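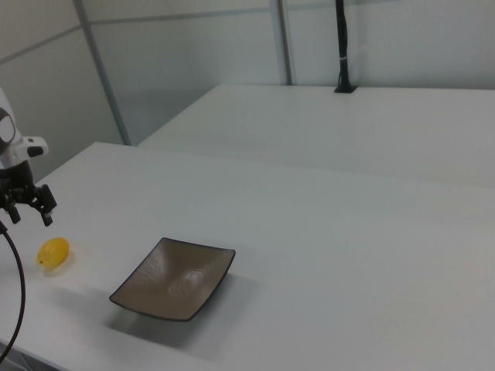

*Foto: Ragnheiður Bech / Urside*

## 4.3 Configurar a tarefa de pegar e colocar no Solov

Esta seção trata do planejador de trajetórias do Solov. A tarefa usada ao longo do capítulo tem um objeto (`limao`) e um destino (`prato`), ambos apoiados na mesa branca. A calibração da câmera fixa (seção 4.2) precisa estar concluída e salva.

### Carregar a cena

1. Abra o Solov e selecione **Projeto > Nova tarefa > Pegar e colocar**.
2. Em **Plano de apoio**, escolha `mesa_proxima`. A segunda mesa, ao fundo, entra como obstáculo estático.
3. Adicione a haste preta vertical como obstáculo do tipo `cilindro`. Prolongue o cilindro até o limite superior do volume de trabalho.
4. Clique em **Capturar** e aguarde a segmentação.

> **Nota:** mesa e parede são claras e têm pouco contraste entre si. Se a borda da mesa não for detectada, desmarque **Plano automático** e informe os três pontos manualmente.

### Verificar a percepção

5. Na aba **Objetos**, confirme que aparecem duas máscaras, uma para o limão e outra para o prato.
6. Confira se a sombra ao lado do limão ficou fora da máscara. Caso tenha sido incluída, aumente **Limiar de sombra** para 60 e capture de novo.
7. Para o prato, ative **Orientação no plano**. Ele é quadrado e está girado em relação à mesa; o eixo mostrado na tela deve acompanhar um dos lados, e não a diagonal.
8. Defina o ponto de soltura no centro do prato. O brilho do esmalte pode deixar falhas na nuvem de pontos. Use **Preencher falhas** antes de fixar a altura.

### Planejar o movimento

9. Em **Garra**, selecione o modelo de dois dedos e carregue o arquivo de colisão correspondente.
10. Marque **Incluir cabo**. O cabo que desce da garra faz uma curva para fora do corpo do braço e o modelo padrão não o considera.
11. Escolha o planejador `Clendlow` e defina **Máximo de iterações** em 4000.
12. Clique em **Planejar** e reproduza a trajetória no simulador antes de enviá-la.

> **Cuidado:** não execute a trajetória se o simulador indicar contato entre os dedos e a mesa. Volte ao passo 2 e revise o plano de apoio.

> **Cuidado:** mantenha as mãos fora do volume de trabalho enquanto o indicador **Executando** estiver ativo.

### Mensagens de erro

| Código | Significado | Ação |
|---|---|---|
| 172 | Máscara do objeto instável | Repetir os passos 4 a 6 |
| 1219 | Nenhuma trajetória livre de colisão | Rever obstáculos e modelo do cabo |

Se o código 1219 persistir, exporte o registro em **Ajuda > Exportar registro** e anexe-o ao chamado, com o arquivo da tarefa.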